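The grippers that live on foam

Towels are where Cell 2 at Dakcombe earns its keep. Elibariki Temba looks after its pair of hand-held grippers, and he can talk about foam for an hour. I let him, and loved it!

A person holds one in each hand and works through a basket of cloth, and the recordings teach the arms next door. Every grasp wears the pads a little. 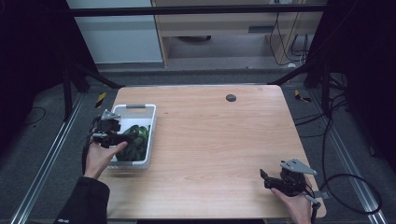

Pads first

Temba checks them at 8 each morning, jaws wide open over bare wood. He runs a thumbnail along the top rim of the foam, feeling for lift. A pad gets some 1,000 grasps before he peels it off, cleans the face and presses on a fresh one – 25 minutes for the pair, glue included.
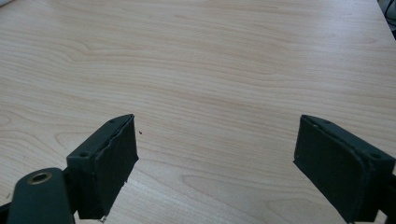
Jaws apart, with the foam showing its age at the edges.

Next come the pivots. He works each arm through its travel, listening at the metal-ringed hole, then nips up the screws by hand. "Power drivers strip them," he says, with feeling.

Then it's back to the basket for a test, dark green cloth and all, lining up on the grey handle.
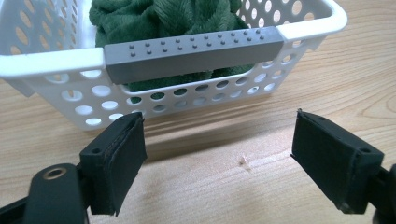

Cables last

Both leads get a gentle tug at the bracket. The log is up to entry 254, all in his own pencil.

Comments

Sydorenko: We use the same foam at Belari. Try warming it before you peel.

gimar_fan: More of these please! What glue?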